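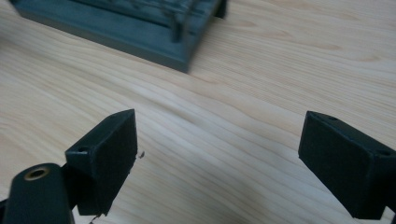 **What stops a metal basket from scratching a wooden tabletop?**

A clean surface under the basket, and lifting it instead of sliding it. Felt pads help on a smooth base, but they collect grit and have to be checked.

# Basket, jar, table: maintenance notes

2020-03-03

The table is the Esteban, a light wooden one with a matte finish. I bought it secondhand in January. The grain is long and wavy with darker amber streaks, and it hides crumbs well. It doesn't hide scratches that run across the grain. Those show up as gray lines as soon as a lamp is placed low at one side, and after the first weeks there were several of them, all in the middle, all running in the same direction. That is the direction in which the wire basket gets pulled when somebody wants something out of it.

This post covers what I did to the surface, how the basket is loaded, and how the jar lids are marked.

## Surface

The finish on the Esteban is an oil. The seller had no record of which one, so I tested on the underside first. A drop of water stood up for a while and then soaked in at the edges, and I took that as permission to re-oil. I used Prondemix, the clear version with no pigment. The white-tinted version would probably hold the pale color longer, but it has to go on the whole top at once, and I wanted to be able to patch.

Procedure:

1. Clear the table and vacuum it with the brush head. Go along the grain.
2. Wipe with a damp cloth, then a dry one. Leave it overnight.
3. Sand the marks with 400 paper on a cork block, along the grain, feathering out past the ends of each scratch. Light pressure. If the scratch is still there after a few passes, stop and accept it.
4. Vacuum again. Wipe with a cloth that doesn't shed.
5. Put a small amount of oil on a white pad and work it in until the surface looks evenly damp.
6. Wipe off all the excess. Turn the cloth often.
7. Next day, a pass with 2,000 paper, by hand, no block. This takes off the raised fibers and nothing else.

Lay the oily cloths out flat outdoors to dry. Don't ball them up in the trash. Oil-soaked cotton can heat up by itself and ignite.

Step 6 is where I went wrong the first time. I left too much on near one corner and it cured to a slightly sticky patch that picked up lint. It came off with fresh oil and rubbing, but it cost an evening. The correct amount of oil looks like too little.

Sheen after a full cure is close to what it was before. There is a slight darkening along the amber streaks, visible only to me.

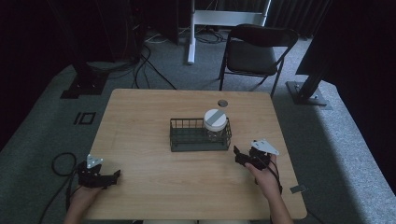 *Evaristo Figueroa*

## The basket

The basket is a Lello, dark gray wire, open on top, rectangular, with thin vertical bars and a solid base. The solid base is the reason I chose it. A basket with a bare wire base concentrates the load on a few lines of contact and will print those lines into a soft top within weeks. With a flat base the load is spread out, and the remaining problem is whatever gets trapped underneath.

Loaded the way I normally load it, the basket comes to 1,118 grams on the kitchen scale. That isn't much. A grain of sand under that weight, dragged the width of a forearm, is still enough to cut through an oil finish. I confirmed this on an offcut, twice, with sand from the doormat.

I tried felt pads, 5 mm thick. They worked until I looked at them. The felt had picked up two bits of grit and something hard and shiny that I couldn't identify. The pads are now off. The rule is that the basket stays lengthwise in the middle of the table and is lifted with both hands when it moves. Zyanya Montes, who shares the table, proposed a cork mat. A mat would work. It would also leave a pale rectangle as the exposed wood darkened around it, and I prefer an even top with a few scratches. We haven't settled this.

Loading rules, such as they are:

- Glass goes in upright, lids on.
- The tallest item goes at one end. In the middle it blocks the view of everything behind it.
- Nothing damp. The base is solid, so water stays put and finds its way out later at a seam.
- If it doesn't fit below or between other things without force, it belongs in a drawer.

I keep the jar in the right half, where my right hand finds it. Putting it on the left made me reach across the basket and tip it slightly, and a tipped basket stands on one edge.

## The jar

Clear glass, white lid, sold as a Rerley. We own several in the same size and the lids swap freely between them. This is convenient and also how two of them got mixed up.

I mark the lids with wide gray tape. It goes diagonally across the top, straight over the middle, so that it can be seen from a chair and doesn't depend on which way the jar is turned. Paper labels on the side of the jar were the first attempt. They came off in the wash, and the adhesive stayed on the glass. Tape on the lid comes off in one pull if it is replaced before it gets old. Old tape leaves a residue; cooking oil on a paper towel, ten minutes, then dish soap. Don't scrape the lid with a blade.

Don't let the tape wrap down over the side of the lid. It catches the fingers when you unscrew the jar and the edge starts to curl. Trim it at the rim.

## The hole

There is a small round hole in the tabletop toward the far edge. It came with the table. The cut edge is end grain for part of its circumference and drinks oil much faster than the face does, so it needs a second application while the rest of the top is still being wiped. I used a cotton swab. Check it again after an hour, as oil will creep back out and form a ring on the surface.

Vacuum the hole before sanding anywhere near it. Dust sits on the lip and comes out under the cloth later, usually during step 6.

I have considered plugging it. A turned plug in matching wood would need the grain lined up with the top, and with a wave this long any mismatch would be more noticeable than the hole. It stays open.

## Intervals

Dry wipe daily. Damp wipe when something sticks. Low lamp check once a month, with the basket and everything else off the table. Re-oil when a drop of water no longer stands, testing on the top this time, at the side where the plates go. The next full check is due when the heating goes off for the season and the wood has had time to settle.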